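Getting ink off things

Biro on a painted or laminate surface usually lifts with surgical spirit on cotton wool. Dab it, turn the cotton wool, dab again. Rubbing spreads the ink and you end up with a larger, paler mark. 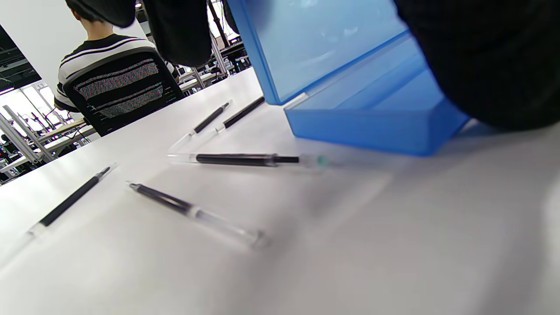 Test a hidden corner first, as spirit can dull varnish. On cotton shirts, put kitchen roll underneath and work from the back. Old stains may need three or four goes – leave them overnight between tries. Wool is harder, and I would take a good jumper to the cleaner's.

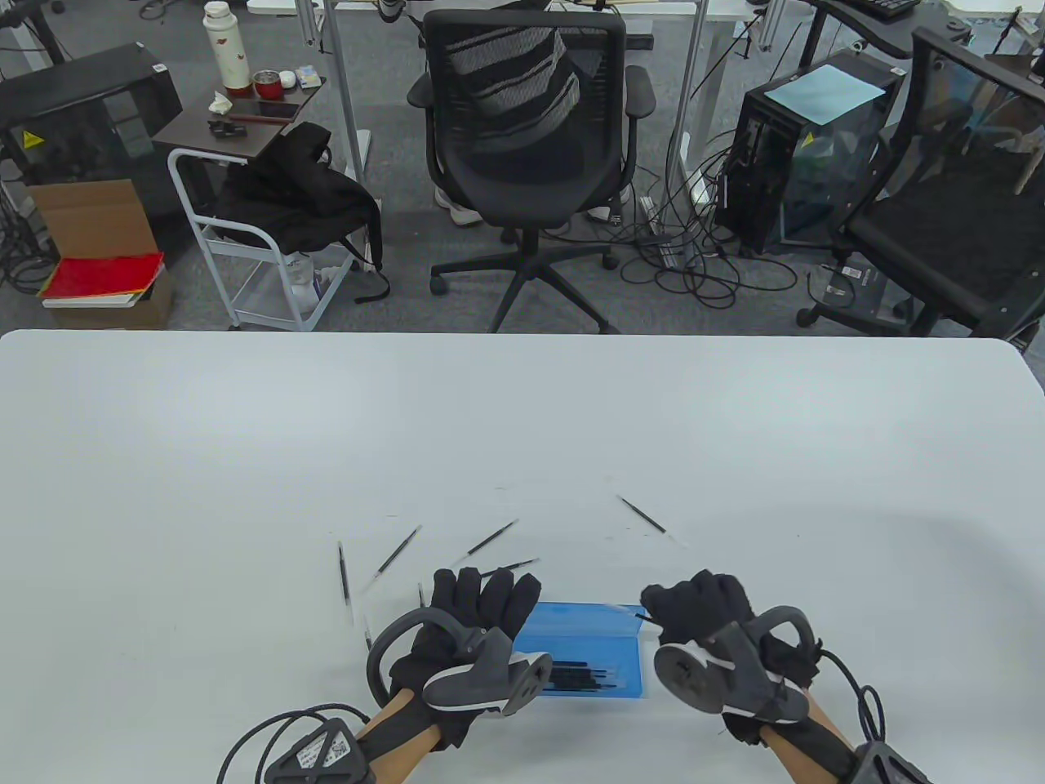
Rinse with cool water before washing. Hot water or the tumble dryer can set whatever is left. A 200 ml bottle of spirit lasts us most of a year, kept on the high shelf with the lid tight.

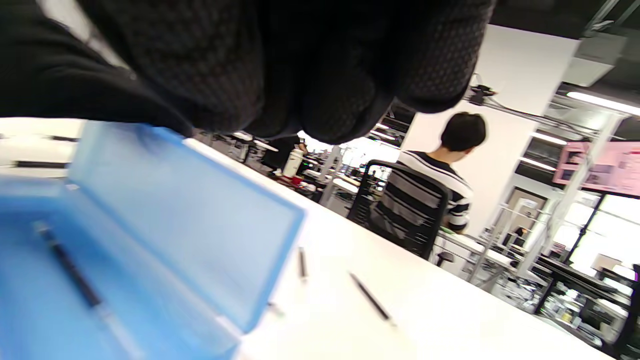
Pens that have stopped writing

Scribble on the sole of an old shoe, or stand the pen tip down in a mug overnight. If neither works, bin it.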